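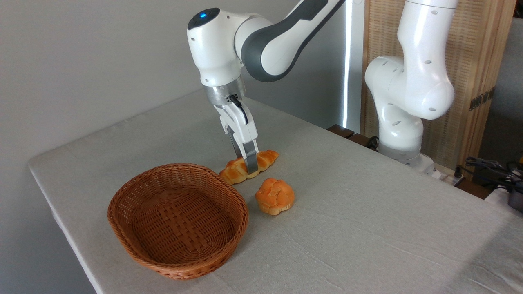

Subject: Re: Bread basket, what goes in it

On the list this morning a member wrote:

> We have the long table for the January supper again and I've been
> given the bread. Last time I filled the basket too early and by the
> time people sat down it looked like something left out for ducks.
> Do you put the plaited loaf in whole, or slice it? And do the rolls
> go in with it or have their own plate? I have one oval basket and
> no wish to buy another. Also, cloth on the table or cloth in the
> basket? I can't be doing with both.

I have held views on this for years and have been waiting for somebody to ask, so make yourself a drink.

Plait whole, always. A plaited loaf is mostly a matter of looks. All that rolling out of strands, the swearing, the strand that comes up short and has to be stretched like a sock – and then people want to cut it up in the kitchen where it can't be admired. Bring it to the table in one piece and let the first person who wants some deal with it. They'll hesitate, and you will get a good ten minutes of compliments out of that.

An oval basket suits a plait because they're nearly the same shape. A round one doesn't, and you end up with the loaf balanced across the rim like a log over a stream. If yours is a touch too long for the basket, lay it in at a slant and put the handsomer end uppermost. There is always a handsomer end. Mine is the end I started at, before I lost interest.

As for rolls, I put the loaf in first and tuck the round ones down the side of it afterwards. Do it the other way about and the loaf rides up on top and slides off when the basket is passed. I learnt this at a supper in the Gravdale hall, where the loaf went into the soup of a man who had only come about the boiler.

The knobbly sort of bun, the kind baked with a top like a cushion in sections, is best kept to one or two in the basket. It pulls apart nicely, which means everybody pulls a bit off and puts the rest back. By the end you have a basket of remnants. Put 2 in, keep the others under a tea towel and top up when backs are turned.

Now the cloth. Choose the table. A plain pale grey or oatmeal cloth does more for bread than any amount of lining, and a glazed crust looks a good deal more expensive against it. White is all right until somebody butters. Patterned is a mistake I made with a Kutora cloth from the market, very pretty, cornflowers all over it, and the bread looked as though it had been mislaid in a flower bed. With the table covered you can leave the basket bare. Wicker sheds crumbs, but so do the guests.

Timing: leave the basket on the table empty and set the loaf and buns out beside it when you lay the places. Load it at the last minute. Nothing looks sadder than bread that has been sitting in position for an hour. If the room is warm I leave it until coats are coming off.

One thing you didn't ask. Egg glaze gets everywhere if the loaf goes down before it has cooled, and it will take the weave of the cloth with it. Wire rack first, 3 hours if you can bear it. The Joubert recipe in our files says 16 minutes, and I can only suppose they eat standing up.

I have a spare basket if anyone's short. It has a slight lean, acquired when I sat on it.

– from the far end of the village, with flour on the keyboard

Reader comments

Agree about the whole loaf but would like it recorded that a bread knife should be within reach. Last year we had to send out for one.

I always line the basket. My mother lined the basket. I shan't be reading the rest of this thread.

What about seeds? Poppy seeds on a grey cloth look like something has happened.

Can confirm the soup. I was sitting opposite.

Recent on this list

Luvovau rye starter, free to anyone with a jar
Getting candle wax out of linen (again)
Re: Re: Re: Who has the big teapot
Plaiting with four strands when you can only manage three
Hall chairs: please stack them the other way
List archive (2,357 messages)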